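Drawing the room before moving the desk

The program is called Nouri, and its author has been working on it for long enough that the first version ran on computers she no longer owns. She writes it alone and sells it through Stekton, a small distributor that also handles her invoices. Nouri draws floor plans of single rooms. It does not do whole houses, and she has no plans to change that.

"People ask me for a second floor, a roof, a garden," she said. "There are good programs for that already. Mine is for the person who has one room and a tape measure."

We spoke over a video call in September, a few weeks before version 4 was due to go on sale. She had a list of open bugs beside her and looked at it often.

The largest change in the new version is the way walls are entered. In the old one, you drew a rectangle and pulled the corners. Users with older homes complained that none of their corners were square, and she agrees with them. Now you type the length of each wall and one diagonal, and the program works out the angles. If the numbers can't be made to fit, the wall that is most likely wrong turns orange.

"Usually it's a wall with a radiator on it," she said. "They measured from the radiator."

The furniture library has also been rebuilt. It used to hold 1,945 items, many of them nearly the same chair. She went through them over one winter and kept 141. Each one can be stretched to any width, depth and height, and she thinks that covers most of what was removed. Some customers disagreed when they saw the test version. One wrote to ask where the corner sofas had gone, and two of those have been put back.
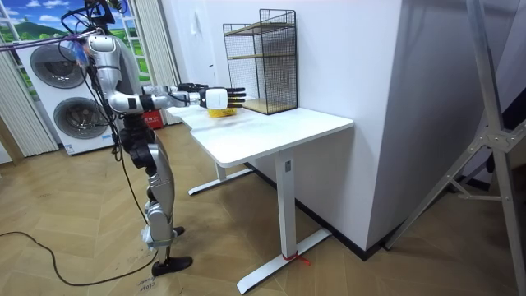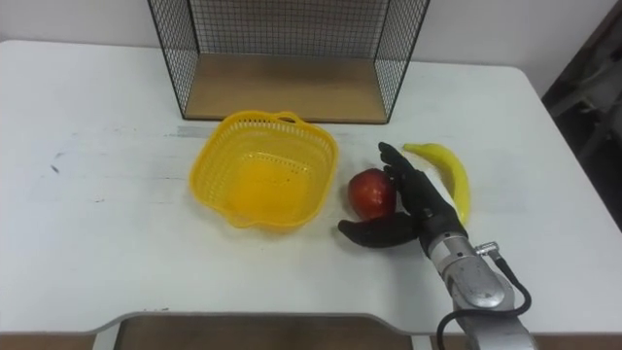
Clearances are the part she talks about most. Every item in the library now has a zone in front of it, shown as a pale stripe, for the space needed to open a drawer or pull out a chair. The default for a desk chair is 100 centimeters. It can be changed, and the stripe can be hidden, but it comes back when the plan is printed.

"I've had arguments over that," she said. "A man told me he was selling an apartment and the stripes made it look small. I told him to export the picture without them. There's a box for it."

The 3D view is still basic. It has flat colors, a few floor textures and one kind of light. She tried a rendering engine from a company called Hakanetti last year and took it out again when the download grew to some 40 times its old size. Many of her users have slow connections or old laptops, and they write to her when anything gets heavier.

Files from version 3 will open in version 4, but the walls come in locked. To edit them you have to unlock the room and confirm the measurements. Plans made in Arnix, a program many of her customers used before it was dropped, can be imported as well, though text labels are lost and doors sometimes swing the wrong way. She is working on the doors.

There is no subscription. A license covers two computers, and owners of version 3 pay half. A Mac version exists on her own machine, but she won't give a date for it.

"It opens and it draws," she said. "Printing is wrong. Until printing works I'm not selling it to anyone."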